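The man who wants you to hang up your screwdrivers

I'd been told to bring a coffee and leave my opinions about drawers at home. Fair warning, because I am a drawer person. I have three of them in the garage and I couldn't tell you what's in the bottom one.

Rostislav Lukáč doesn't have a single drawer in his workshop. "I had a chest once, a Zeman, lovely thing, heavy as a car," he says, pulling out a stool for me. "I sold it in May. Every time I wanted a 2 mm hex key I was on my knees with a torch. My knees are too old for this." He sold it to a neighbour, who apparently is very happy with it, and spent the money on pegboard and a decent bench.

He's been fitting out small workshops for 20 years, first for a joinery firm called Rivmont and now under his own steam, mostly for people like me who have a shed or a spare room and too much stuff in it. His own place is a rented unit on the Sitlow estate, number 3036 (I drove past it twice, the numbers there follow no system known to science). It's bright inside. I'd expected something brown and dusty with a radio going. There was a radio, to be fair.

We started with the bench, as he says everybody should. "People buy the tools and then they look for somewhere to put them. Buy the table first! Stand at it. If your shoulders come up around your ears, it's too high." He likes pale timber for the top and he's quite firm about it. Dark tops swallow small screws, he reckons, and on a pale one you can find a dropped washer before you've finished swearing. He oils his own twice a year and doesn't fuss about the scratches.
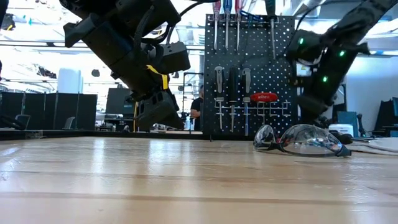 Pegboard was where he really got going, and I've got four pages of notes on it, most of them illegible. He buys the sort with evenly spaced round holes and he won't fill it up. I asked why there was so much bare board when he clearly owns more than a handful of tools. "The board is for what I pick up every day. The rest can live in a tub." What he picks up every day, it seems, is screwdrivers. They hang along the top edge, handles up and shafts down, and the handles are mostly different colours, a pinky red, a blue, a proper red, then a dark one with a long shaft over to the right on its own. He never reads the size on a screwdriver any more. "My hand goes to blue. If I had four black ones I would be squinting like my grandfather."

So do you buy them mismatched on purpose? He looked a bit pained at that. "I would like to say yes. No. I lost half of two sets, and what was left was this." He's since told customers to do it deliberately, and one woman painted all her handles with nail polish, which he thinks is the best idea anyone's had in years and wishes it were his.

I wanted to know about outlines, those painted silhouettes you see behind tools in the tidier sort of garage. He's against them. He did a whole wall that way for Rivmont, and then someone bought a bigger hammer. "Now the wall is a liar. You paint it again, or you live with a ghost hammer." These days he moves things about for a month before he decides on anything, and even then he'll only commit as far as a bit of masking tape.

On money he's refreshingly blunt. A customer rang him last winter with a budget of $1000 and a Drerkell catalogue full of sticky notes, wanting the full wall system with matching bins and all the trimmings. He talked her down to a bench, a sheet of pegboard, a bag of hooks and a good light, and she had enough left for a vise. "She was disappointed for one week. Then she made a bookshelf."

The light, by the way, he puts overhead, and he'd sooner have two ordinary ones than one fancy one. A bit of glare on the benchtop doesn't bother him. Shadows do, especially the one your own head throws across the thing you're trying to cut.

Before I left I asked him what I should do about my three drawers. He asked what was in them. I told him about the bottom one. He went quiet for a moment, then asked whether I'd ever considered just not opening it again, and offered me another coffee.

He's running an open morning at the unit on 12th August if you'd like to stand at a bench and see what your shoulders do. Parking is round the back, past the tile place.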